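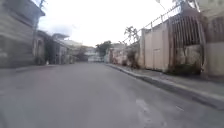 The first thing Odile did every morning, before coffee and before she had properly found her slippers, was look at the number. It lived at the top of her phone, under the round picture of her face that a cousin had taken at a wedding eleven years ago, and on the morning this story begins it said 2,898. Two thousand eight hundred and ninety-eight people had asked, at one time or another, to be told what Odile was doing.

She was boiling an egg.

I should explain that there had been a time when the number was a great deal larger, or would have been, if there had been such numbers then. Odile had played Sister Benedicta for six seasons of The Lamps of Kwofie, and if you are of a certain age, or were brought up by somebody who was, you will remember her coming down the chapel steps with her veil blown sideways and that terrible letter in her hand. Women used to stop her at the butcher's to tell her not to trust the Bishop. A man once carried her groceries all the way home without a word and then, at her gate, asked her to bless his knee. She had done it, too, because it seemed rude not to, and because she had been on television that very evening forgiving a murderer and felt more or less in practice.

But Sister Benedicta had gone into the river at the end of the sixth season, and the show had gone on without her for another nine, and Odile had moved into the upstairs half of a house in Pastier with a good oven and a poor view. She did voices for a while. She was a talking kettle. She was the lady who tells you your call is important. Then the voices dried up as well, and she found she did not mind nearly as much as people wanted her to.

It was her niece Tamsin who put her on the phone. Tamsin was twenty-six and managed, from a very small laptop, the public lives of four people and a parrot, and she had come to stay for a weekend and never quite gone home again.

"You have to give them something every day," Tamsin told her. "It doesn't matter what. Your breakfast. Your hat."

"Who wants to see my hat?"

"You would be surprised, Auntie."

So Odile gave them her hat, and then her other hat, and the geraniums, and a cake that had sunk in the middle like an old mattress. She wrote the little messages underneath herself, slowly, with one finger, and she signed every one of them Yours sincerely, which Tamsin said was adorable and must never be corrected. People answered. They sent hearts and praying hands and small yellow faces weeping with laughter, and Odile, who had been raised to reply to letters, replied to all of them, which took until lunch.

Then, on the 1st August, Peter Jurčo died.

That was how the news put it, at any rate, in a little black box: Peter Jurčo, the beloved Bishop of The Lamps of Kwofie, peacefully, at home. Odile was doing the ironing. She read it twice, and turned off the iron, and sat down on the edge of the bath, which was the nearest thing to sit on, and stayed there a good long while with the shirt across her knees.

She had not spoken to him in 32 years. This was a matter of public record, or as public as such things get. They had been engaged for one winter, between the third season and the fourth, and the magazines had made a tremendous fuss about the ring, and then they had not been engaged, and the magazines had made a bigger fuss about that. What was said between the two of them in the parking lot of the Diltetti restaurant had been printed in five different versions. Odile had kept clippings of all five in a cookie tin. The true one was not among them, and she had never corrected anybody, and neither, to his credit, had he.

Tamsin came in with her eyes very bright and her laptop held flat on her arm like a tray.

"Auntie, I'm so sorry," she said, and she was, she was a kind girl. She sat down on the laundry hamper and held Odile's hand. And then, after what she must have felt was a decent amount of time, she said, "Everybody is waiting for you to say something."

"Everybody who?"

Tamsin turned the laptop around. Under the picture of the sunken cake, which was the last thing Odile had given them, there were already 200 messages, and as they sat looking there were more. Thinking of you, Sister. He never got over you. Is it true about the letter? Say something, Odile. We know you're there.

"They loved you both," Tamsin said. "You could post the old one, with the ring. The one on the boat. I could find it in two minutes."

"I'm sure you could," said Odile.

She went for a walk instead. It was a thing she did when she could not think, and she had never taken her phone on one in her life, but this time, without quite deciding to, she slipped it in her cardigan pocket, where it buzzed against her hip like a fly in a jar. She went down past the bakery, and past the shop that used to be the other bakery, and out along the back way toward Brorkard, where they had shot the whole of the second season.

It is a funny thing to walk through a place where you have been somebody else. She knew just where the trailers used to stand. She knew where the catering woman had dropped an entire tray of stuffed peppers and cried, and where Peter, in full purple and a miter, had got down on his hands and knees to pick them up with her, one at a time, telling her about a worse thing he had once done with a soup. He had been a vain man, and late for everything, and he could not pass a shop window without checking on himself. But he had got down on his knees in the costume, which was rented, and wardrobe had shouted at him for a week – and Odile had stood there in her veil and thought, oh no.

That was the moment, if anyone had ever wanted to know. It wasn't the boat at all. The boat had been arranged by the publicity people and she'd been seasick from start to finish.

She took out the phone. She did not photograph herself, because her nose was red. She wrote, with one finger, stopping twice to blow it: Peter was very kind about some peppers. I was fond of him and I am sorry. I will not be answering letters this week. Yours sincerely, Odile.

Then she put the phone back in her pocket and went home the long way, and it was nearly dark when she got in, and Tamsin had made soup.
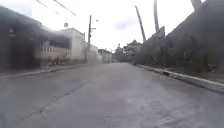

Marguerite wrote that she had waited thirty years to hear what went wrong at that restaurant and all she'd been given was vegetables, and she was sorry to say it but she felt let down, and she would not be following any longer. Tamsin read this one aloud at the kitchen table with her chin on her fist.

"There are a lot like that," she said. "Not all. But a lot."

"Eat your soup," said Odile.

In the morning she looked at the number, out of habit, with the kettle on. It said 1,961. She waited to feel something dreadful, and stood there a while in her one slipper to give it a fair chance, but the kettle came to the boil and she had to see to that.

Tamsin took it harder. She had charts. She explained over toast that it was a matter of tone, and that people had come for a love story and been handed a sort of note to the milkman, and that it might still be fixed, with the boat. There was a program that wanted her, for the tribute in September. They would send a car. They would do her hair. All they asked was that she bring the ring, if she still had the ring, and say a few words about forgiveness.

"I don't have it," Odile said. "I gave it back in the parking lot. He wouldn't take it, so I put it in his coat, and he put it in my bag, and I put it through the window of his car. I expect it went off with the car."

Tamsin had stopped chewing. "That's what happened at the Diltetti?"

"That's all that happened. We were both laughing by the end. We laughed so hard the waiter came out to see." She buttered the corner of her toast, which she had missed. "We'd have made each other miserable, you see. He wanted to be looked at every minute of the day and I wanted my supper. And it seemed such a pity to tell people, when they were so enjoying the fight."

Tamsin looked at her for quite some time. You could see the whole thing going across her face – the post, the headline, the numbers climbing back up like mercury – and you could see her look at it, and want it, and then, with an effort I think very creditable in a person of twenty-six with charts, put it down again.

"Can I know it?" she said. "Just me?"

"You do know it," said Odile. "I've just told you."

A letter came at the end of that week, a real one, in an envelope, forwarded twice. The handwriting was shaky and ran downhill. It said that the writer had done the catering on the second season and had seen, on her grandson's telephone, what Odile had put about the peppers, and that she had thought she was the only one left alive who remembered it. It said there had been forty of them, stuffed with rice, and that he had eaten one off the ground to make her laugh. There was a telephone number at the bottom, and the best hours to call, which were after lunch but before her program.

Odile propped it against the sugar bowl. She washed the lunch plates and dried them, and hung up the towel, and moved the good chair over to where the cord would reach.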